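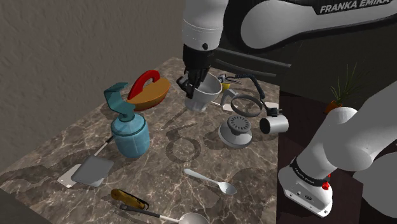 Slide 1. Simulated kitchen cell, gripper closed on the pale cup.

OK, so this is Takden, our kitchen cell, and I get to talk about how we keep the simulated one in shape. I love this job, so wave at me if I run over!

Start with the counter. Point out how crowded it is: spray bottle, iron, spoon, knife, a mug on its side. We want clutter. A bare counter teaches you nothing about reach.

First thing to set is the base. Every height in the cell is measured from the base, so if someone nudges the counter model by 4 mm, every grasp goes off with it (this happened in December, and it took me a whole afternoon to find — ask me later).

Next, the gripper. Closing on a tapered cup is lovely to watch and awful to tune. Too much force and the cup squirts out, too little and it slides down through the fingers. Rutilio Serrano did the friction pass on this one and I still use his values.

Then the collision shapes. Thin things are the trouble: spatula blade, spoon, that upright ring near the cup. If a shape is even slightly wrong, the object jitters or sinks into the marble. We drop each one 40 times before it goes in the Vello library. Yes, I watch the drops. They're great.

The coiled cable is a fixed mesh. We tried a soft one and the frame rate fell through the floor.

Routine care: 2,000 resets overnight, then read the Lukason log in the morning with coffee. Look for joint limits first, contact errors second. If the wrist shows up in both, go back and check the tool offset before touching anything else.

PAUSE for questions on resets, people always have some.

Next slide: the Xolalpa cell, same arm settings, new counter.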